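Mantenimiento de superficies claras

Irkora revisa en marzo las superficies mate de color gris claro de la sede de Inville. Antes de aplicar producto se retira el polvo con un paño seco.
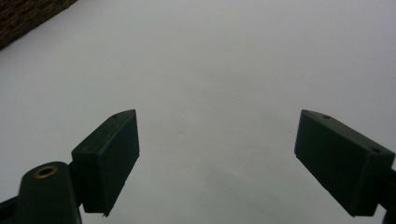
¿Qué dilución se emplea?
Se emplean 11 ml de limpiador neutro Juntunen por litro de agua.

El acabado mate no admite pulimentos ni estropajos – dejan zonas brillantes.
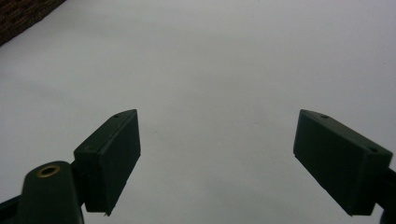 ¿Cuánto se espera antes de volver a colocar objetos?
Hay que esperar 22 minutos con la sala ventilada.

Próxima revisión: agosto.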